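4.3 Working safely at a two-arm table

Read this section before the first powered run. It applies to every Plavis table at the Comville site. Questions go to Nisreen Semaan.

Before you power up

1. Clear the tabletop of everything the task does not use.
2. Check that each gripper cable hangs in a loose loop and does not catch when the wrist turns.
3. Set the speed limit on both arms to 200 mm per second.
4. Press and release each emergency stop. Log the result in Elumell.

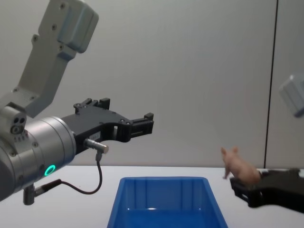 5. Set the handover zone over the bin. Only one arm may enter it at a time unless the task sheet calls for a handover.
6. Keep open fingers at least 100 mm apart when both grippers are waiting.

CAUTION: An open gripper can close without warning. Keep your hands out of the space between the fingers whenever the arm has power, even if the arm is standing still.

During the run

7. Stand behind the floor line. One person holds the stop button and does nothing else.
8. Use light, soft-edged objects for the first 3 runs. Do not use glass or anything with a blade.
9. If an object slips or sits badly in the fingers, stop both arms before you reach for it. Do not try to catch it.
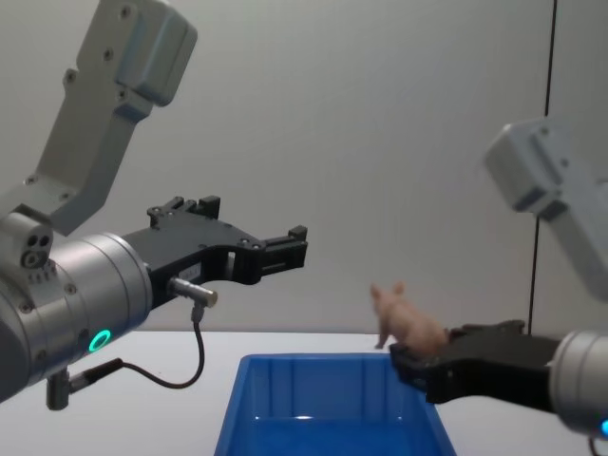
Figure 4-2. Left gripper open, right gripper carrying the toy pig near the rim of the bin.

10. Lower the object into the bin before opening the fingers. Dropping from a height wears the bin and can bounce the object back toward the arm.

NOTE: The light ring on the wrist shows the state of that arm only. Check both arms before you step over the line.

After the run

11. Park both arms, cut the power, and wait for the rings to go dark.
12. Look over the finger tips and connectors. Replace the tips after 3000 cycles.
13. Report any contact between the arms to Joelle Salameh, even if there is no damage.

Section last changed Jun 23, 2024.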